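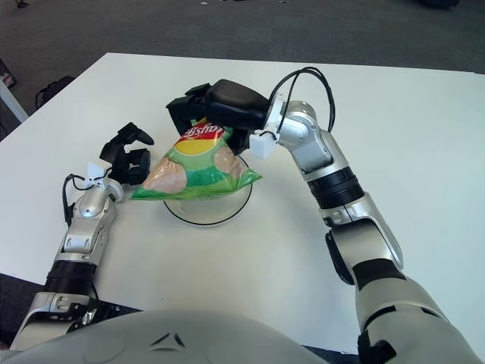
A bag of chips above a clear glass bowl.

The Level at Salum

The gauge house stood on the east bank, 93 meters below the dam at Dralerville. It had one window, one stove and a brass plate that read Giannakopoulos, the firm that had made the instrument. The observer's duty was to read the river level at six in the morning and six at night and to enter the figure in a ledger.

The observer had held the post long enough to know the river's habits. It rose in spring, fell through summer and held steady from November until the thaw. The readings were sent to the office in Clestska at the end of each month. The office returned a receipt.

On page 1646 of the ledger the observer found an entry in the correct column, in the correct ink, for the following morning. The value was 2603 millimeters. The handwriting was the observer's own.

The current reading was well under that. The sky was clear. The observer checked the float, the cable and the drum, found no fault, and wrote a note in the margin: "Entry premature. Origin not known."

The night was spent in the chair. At 2 the stove went out and was relit. There was no rain. Some time later the sound of the water changed pitch, and the observer took the lamp down the steps to the staff gauge. The lowest three steps were under water.

At six the pen on the drum stood at 2603. The observer compared the two figures, initialed the entry and struck out the note in the margin with a single line, as the manual required.

Then the page was turned. The evening column had also been filled in. The value was zero.

The observer dried the pen, put on a coat and telephoned Salum to ask who was on duty at the upper gate. The line rang for a long time. Outside, the water was already going down.

Last updated: October 9, 2021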